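February 21, 2022
Clustholm room, desk clearing task, handheld grippers

Setup same as Friday except the pads. Tharun swapped the mesh pads on both hands before we started. Left hand calibrated first try. Right hand needed two passes, the width reading was off at full close. Zeroed it again against the block and it held.

Task as written: pick up the cloth bag with one hand, hold the mouth open, load items from the desk with the other. Olaia demonstrated, I ran the log. 14 demos recorded, 12 kept. One dropped for a late start on the right-hand stream, the other because tracking jumped when the left marker cube turned away too fast.

Item notes. The thick red hardcover is near the limit of the opening and has to be taken by the spine. The green notebook is easier to take if it sits at an angle to the desk edge. Lamp stays where it is and is not part of the task.

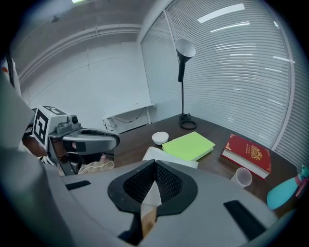 Why not drive the arm remotely for these demos? Two-handed work over the remote link runs too slow, and the operator can't feel when the cloth starts to slip.

Blinds: Asnakech wants them shut for the next set. Feature tracking on the right camera was worse when it pointed at the window. I'd keep a few demos with light coming through, otherwise the policy will only ever see one lighting condition. Not settled.

Drawstring snagged on a finger twice. Left those demos in, the recovery motion is clean in both. Tagged in the log as "snag".

To do
- re-export the kept demos with the corrected right-hand width
- check clock offset between hands before each block
- ask Custódio if the Veron mount can be shimmed, there is play in it
- longer reset checklist, we keep forgetting the bowl
- full retrain not before April, Anselmo has the machine until then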